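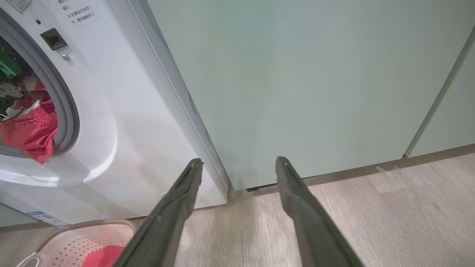
Plotent promises small firms 'email that sorts itself' – customers want to see the small print

2018-07-07
By Ningsih Latuheru

Plotent, which sells hosted email to small businesses, is to move all its customers on to a new system called Birik this summer, and says they will hardly notice. Some of them have heard that before.

The company wrote to account holders this week to say that Gikero, the mail service most of them have used for years, will be switched off once the move is finished. Mailboxes, contacts and calendars will be copied across overnight, a batch of firms at a time. Addresses will stay the same. The price, for now, will too.

The words "for now" are Plotent's own. They appear in the second page of the letter, below a long passage on how Birik will file messages into folders by guessing what they are about. Invoices go in one place, enquiries in another, and anything it takes for a newsletter goes out of sight until asked for.

Whether a small firm wants its enquiries guessed at is another matter. A builder who misses one message about a roof has lost a job, and will not be much comforted by a tidy inbox. Plotent says the sorting can be turned off. It will be turned on for everyone to begin with, and the switch is kept by whoever manages the account, so ordinary staff will have to ask.

The company bases its confidence on a trial in March. It says 204 firms took part, with 571 mailboxes between them, and that only 2 mailboxes had to be restored from a backup. It has not said how many messages ended up in the wrong folder. Asked for that figure, a spokesman, Wahyudi Kusuma, said the trial "was not designed to measure it".

"What we were testing was the move, and the move went well," he said. "People get used to the folders very quickly. We are confident in it."

Nor is it clear how the firms in the trial were picked. Mr Kusuma said they had volunteered, and agreed that most had fewer than five mailboxes each. Larger customers, and those with shared addresses such as a sales or accounts inbox, were left out. They will be moved last.

One firm that did take part was Fragkou, a supplier of shop fittings. Its office manager said the copying had gone smoothly and her old messages were all there. She had turned the sorting off in the first week after two orders from a regular buyer were filed as newsletters.

There is also the question of leaving. Under the present terms a customer can download a full copy of every mailbox at any time and take it elsewhere. Under the new ones the copy must be requested, and Plotent gives itself 18 working days to supply it. The company says this is a limit and most requests will be met sooner. It did not say why a limit was needed for something customers can do for themselves today.

Firms that do nothing will be taken to have agreed to the new terms on the day they are moved. Those that object can close their accounts without a fee, provided they do so before their own moving date, which will be sent to them by email.

Comments

halfpast_six
We were with them the last time they did this. Calendar came across an hour out and stayed that way for weeks. I've already downloaded our copy and I'd suggest others do it while the button's still there.

Marrowfield
Bit harsh? We were in the trial and had no bother at all. The folders are quite handy once you've told it a few times where things go.

B. Tolley
@Marrowfield how many times is a few? I've got four people on a shared accounts inbox and none of them wants to train it.

penny plain
Does anyone know if the webmail address changes as well? The letter doesn't say and I've been on hold since lunch.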